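ロボット学習特論 第11回 講義メモ
シミュレーションで方策を評価する話(配布用、殴り書きです)
担当:Loan Mạch

前回の続き。模倣学習の方策を学習するところまではやった。今日は、できた方策をどう評価するか。地味だけど、論文を読むときに一番だまされやすいところなので、ちゃんとやる。

前回の宿題について先に。行動チャンクの長さを変えたときの挙動の違い、レポートの図に軸ラベルがない人が多い。再提出は不要、次から気をつけて。

1. なぜシミュレーションで評価するのか

実機評価は高い。時間も人手もかかる。初期配置を毎回そろえるのが難しいし、照明も変わるし、グリッパの指は摩耗する。同じチェックポイントを別の日に走らせると成功率が違う、というのは普通に起こる。
シミュレータなら初期状態を完全に固定できる。乱数シードを決めれば同じ配置から何回でもやり直せる。チェックポイント間の比較がペアで取れる、ここが効く。

ただし知りたいのは実機での性能。シミュレータの成功率そのものに意味があるわけではない。見るべきは「順位が保存されるか」。方策Aと方策Bがあって、実機でAが上ならシムでもAが上になるか。絶対値が合わなくても順位が合えば、チェックポイント選択には使える。

評価指標は二つに分けて考えること。
・絶対的な一致:シムの成功率と実機の成功率の差
・順位の一致:方策を並べたときの相関(順位相関、または順位違反の大きさ)
レポートでこの二つを混ぜて書く人が毎年いる。混ぜない。

2. Rajanベンチマークの構成

この講義で使う評価環境。卓上の操作タスクを集めたもので、タスクは15種類。アームは机に固定、平行グリッパ。観測は画像と関節角、行動は関節目標値+グリッパ開度。
レンダラはTremeo、物理はLorkeroの剛体エンジンをそのまま使っている。接触まわりの設定だけ演習用にいじってある(設定ファイル参照のこと)。

1エピソードは次の流れ。
初期配置をサンプル → 観測を方策に渡す → 行動チャンクを受け取る → 何ステップか実行 → また観測、の繰り返し。
成功判定は物体の姿勢で行う。画像では判定しない。成功判定を画像でやると、影や隠れの影響で評価器の誤差が方策の誤差に混ざる。

なお方策の側は画像しか見ていない(関節角は別として)ことに注意。物体の真の位置は方策には渡らない。たまに観測辞書に真値が入ったまま学習してしまう事故がある。異常に成績がいいときはまずこれを疑う。

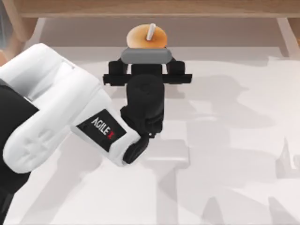 もう一つ、初期配置のサンプリング範囲。ここを狭くすると成功率はいくらでも上がる。手先から届きやすいところだけに物体を置けば、見かけ上は強い方策になる。可動域の端のほう、手首の姿勢がきつくなる位置も必ず含めること。論文を読むときも、範囲が書いてあるかどうか確認する。書いてない論文は多い。

3. 見た目のギャップと物理のギャップ

シムと実機のずれは大きく二つ。

(a) 見た目のギャップ
テクスチャ、光、影、カメラの内部パラメータ、背景。画像エンコーダがどこに敏感かで影響がまったく違う。
影は意外に重い。アームの影が机に落ちると、画素としてはかなりの面積が変わる。影の硬さ(エッジがぼけているかどうか)だけ変えて成功率が落ちる方策がある。そういう方策は影を手がかりに手先の高さを推定している可能性がある。可能性、と書いたのは、これを確かめるには介入実験が必要だから。影だけ消した観測を入れて行動の差分を見る。
半透明の描画くずれ、メッシュの抜けなども同じ。人間は無視するが、エンコーダが無視する保証はない。

(b) 物理のギャップ
摩擦、質量、重心、グリッパの剛性、制御遅れ。
把持タスクで一番きくのは摩擦と指先の形状。押すタスクでは底面の接触モデル。薄い物体や丸い物体は、指が触れた瞬間に滑る・回る・逃げる。ここでシムが甘いと、実機では失敗する軌道が成功になってしまう。

どちらが支配的か? タスクによる、としか言えない。なので切り分けて測る。物理を固定して見た目だけ振る、見た目を固定して物理だけ振る。両方いっぺんに振ると何もわからない。

4. システム同定は最低限やる

同じ行動列を実機とシムで再生して、手先軌道の誤差を取る。開ループ再生。方策は使わない。
誤差を最小にするようにPDゲインと減衰を合わせる。最適化は何でもいい。焼きなましで十分、パラメータ数が少ないので。

注意点。
・再生に使う軌道は、評価タスクの軌道とは別に用意する(過適合防止)
・速い動きと遅い動きを両方入れる
・グリッパの開閉も忘れず合わせる。腕だけ合わせて満足しない
・時刻同期がずれていると、ゲインで遅れを吸収しようとして変な値になる

最後のやつは本当によくやる。遅れは遅れとしてモデルに入れる。

5. 結果の読み方(Brekero方式との比較)

Brekero方式は、実機画像を背景に貼って、ロボットと物体だけレンダリングする手法。背景の見た目を合わせるコストが安い。欠点はカメラを動かせないこと。手首カメラには使いにくい。影と背景の相互作用も正しく出ない。
フルレンダリングは逆で、手首カメラも自由視点もいけるけど、アセットを作るのが大変。

手元の実験では、全タスク合計で3000エピソード回して成功が1649。成功率は55.0%。
この数字だけ見ても何もわからないので注意。タスク別に分解すること。簡単なタスクがほぼ満点、難しいタスクがほぼゼロ、という混合でも同じ平均になる。
信頼区間も必ずつける。二項分布の正規近似でいいが、タスクごとに割ると試行数が減るので、端に近い成功率ではWilson区間を使うこと。同じ初期配置で比べているなら対応のある検定(McNemar)。独立二標本で検定するとせっかくのペアの情報を捨てることになる。

あと多重比較。チェックポイントをたくさん並べて一番いいものを選び、その同じ評価の値をそのまま報告するのはだめ。選択用のシードと報告用のシードを分ける。

6. 失敗の分類

成功率だけでは改善の方針が立たないので、失敗をラベル付けする。演習では次の区分を使う。
・到達失敗(物体の近くまで行けない)
・把持前接触(閉じる前に指や手首が物体に当たって動かす)
・把持失敗(閉じたが持ち上がらない)
・搬送中の落下
・時間切れ

把持前接触は動画の一コマでは判定できない。近づいている途中なのか押したあとなのか、静止画からは区別がつかないことが多い。接触力のログと物体速度を合わせて見ること。判断に迷ったものは「不明」にして、無理に割り当てなくていい。不明が多すぎたら区分のほうを見直す。

7. 課題(締切は5月、詳しい日時は講義ページ)

(1) 配布チェックポイントのうち二つを選び、同じシード集合で評価して差を検定せよ。
(2) 影の有無だけを変えて(1)を繰り返し、順位が変わるかどうか報告。
(3) 摩擦係数を三水準に振って、失敗の内訳がどう動くか表にまとめる。考察は短くてよい。

提出はPDF。コードはリンクでよい。乱数シードと設定ファイルは必ず添付、ないものは採点しまません。
計算が回らない人は早めに連絡を。締切直前はキューが詰まる。

次回:ドメインランダム化、振りすぎると何がおこるか。今日の3節を読み返してから来ること。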